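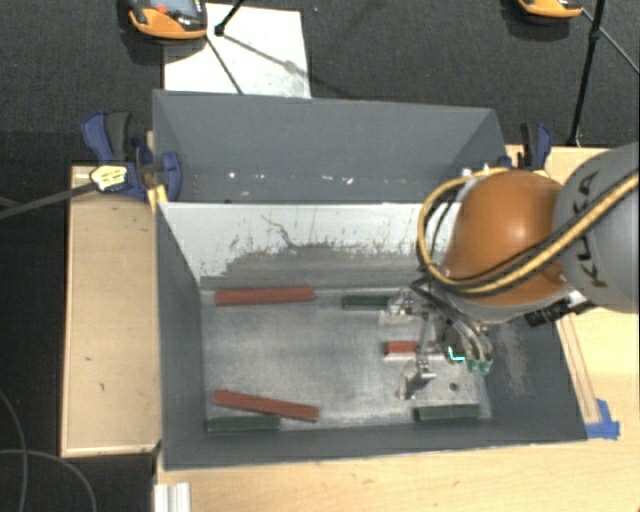
the bin as of this morning, red and green blocks still in it

Scuffed gray bin, worth cleaning up or just replace?
22 replies · 1161 views

**udard_garage**
ok so this is the big gray bin I use for blocks. Tall back, dark sides, and that pale inner wall in back that slopes down to the floor. Look at the lower part of the pale wall. Dark gray scuffs all over, one crooked line right near the middle. Floor is all cloudy and brushed looking too. Want it looking decent before October when the table gets used for the kids sale. Tried dish soap, did nothing. Magic sponge? Sandpaper? Paint?? Budget is basically zero.

**tinlid**
melamine sponge first. always. damp not soaking, light pressure. do a small patch and let it dry before you decide anything, wet plastic lies to you
(assuming it IS plastic, you didnt say)

**udard_garage**
should of said. pretty sure its plastic, came with the house, no label anywhere I can find

**marshhen**
Don't sand it. Sanded mine (different bin, same idea) and every bit of dust stuck to the rough spots after. Looked worse in a week.

**quarterround**
Disagree w/ marshhen. Sanding is fine if you keep going finer. People quit after one grit and then blame the sandpaper. Start 400, then 800, wet the whole time, then plastic polish. Did a cooler lid like that and its great.

**marshhen**
A cooler lid isnt getting hard blocks dropped on it every day. You'd be polishing that floor forever.

**quarterround**
so do the wall, leave the floor. the wall is what he's complaining about

**tinlid**
what about the white specks along the bottom of the back panel, theres a row of them. is that crud or chips

**udard_garage**
bit of both I think? a few came off with a fingernail. the bright ones toward the left and middle didn't budge

**pellwether**
If they don't come off its probably the surface itself thats chipped, no sponge is fixing that. I'd stop there tbh. It's a block bin. Put a liner in and forget it. Cut a piece of felt or thin foam to fit the floor, maybe run it up the pale wall. Hides everything and its quieter when you dump them in.

**gus_by_the_drain**
felt will be disgusting in 3 months

**pellwether**
so wash it?? its felt

**gus_by_the_drain**
wool felt shrinks. ask me how i know. use the rubbery shelf liner from the Vuller store, comes in a 12 ft roll, wipes clean

**marshhen**
+1 shelf liner. Cut around that little round hole lower right tho. Is that a drain? If it is dont cover it

**udard_garage**
no idea what the hole is for. nothing has ever come out of it or gone in it lol. will cut around

**corvid22**
different question, are the blocks what's marking it? the dark streaks on the wall look gray to me, not red or green. So not paint rubbing off. Id look at what else goes in that bin

**udard_garage**
huh. good point. before the blocks it had garden stuff in it, trowels, a metal edger, some chain. there's a lighter patch of vertical scuffs on the right side wall as well that I never noticed till I looked at the pic

**corvid22**
yep metal transfer, I'd bet on it. Thats sitting ON the plastic, at least part of it. Paste cleanser and a soft rag, the kind for getting spoon marks off white dishes. Rinse good. Whatever's left after that is a real scratch

**tinlid**
ooh yes do that before the sponge. same stuff takes cart marks off our Erndale sink

**quarterround**
cleanser is an abrasive. you are all sanding. just saying

**marshhen**
very very fine and you know it

**udard_garage**
ok plan. blocks out, cleanser on the pale wall, sponge on whats left, shelf liner on the floor w/ a cutout for the hole. Not touching the specks. Also maybe a towel under it, that's a wood table and I dont want cleanser all over it or on the carpet

**pellwether**
dark carpet and white cleanser, yeah take it outside if you can

**gus_by_the_drain**
or just buy a new one. the Tesfamariam totes are cheap and stack

**udard_garage**
I like this one. tall back means less stuff going over the far side. will post after pics if it works, if it doesnt you never saw this thread

3 shares · 12 likes
Last updated: Sun 28 July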